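Drift in the jaw encoder, and what it did to paper cups

Part two of the notes on the hand-held gripper. The first part covered the mounting plates and the bushings.

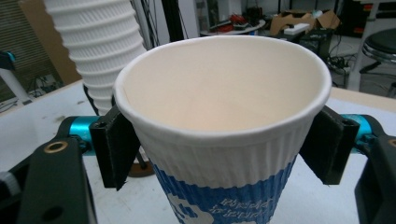 The fault first showed up in February as crushed rims. We had been recording cup pick-and-place by hand, then replaying the motions on the bench arm, which carries the same pair of fingers. The replays were good for the first hour or so. After that the arm began closing too far, and the wall of the cup buckled just under the rim, where the pads meet it.

I blamed the arm, wrongly, and lost an afternoon to its current limits. Lowering the limit made the cups survive and also made the arm drop them, which told me the commanded width was wrong and the limit had only been hiding it.

The width comes from a magnetic encoder on the jaw linkage of the hand tool. It is zeroed once at start-up with the jaws closed. I logged the raw count with the jaws shut on a gauge block at intervals through a session, and the reading walked in one direction only. By the end it was 3 mm out. A paper cup will put up with a little over-closing, but not that much.

Hajnalka Bozsik asked whether I had looked at the magnet. I had not. It sits in a pressed collar on the shaft and is meant to be held with retaining compound. On ours the compound had never cured properly, probably because I left oil on the shaft when I put it together. Every firm squeeze turned the magnet a fraction against the collar. Opening the jaws takes much less force, so it never turned back.

The repair was dull. Collar off, shaft degreased, magnet bonded again with fresh compound from Cuker and left overnight. I also scribed a line across the magnet and collar so that slip can be seen without a meter. After 2,000 open and close cycles the line still matched and the closed reading had moved by 2 counts, inside the noise.

There are two software changes as well. The tool now asks for a closed-jaw check every 5 minutes of recording and refuses to save if the zero has shifted. The replay script compares the commanded width against the finger current and stops the arm if the current rises before the expected contact point – this should have been there from the start. A crushed cup costs nothing, but the same arm would have closed just as hard on a hand.

The older recordings are a nuisance. The drift was not linear in time, it followed the number of firm grips, so a simple ramp correction does not fit. I have marked everything from that month as suspect and will re-record it.

Next is the cable strain relief on the Branutis controller, which has started dropping packets when the lead is bent near the plug.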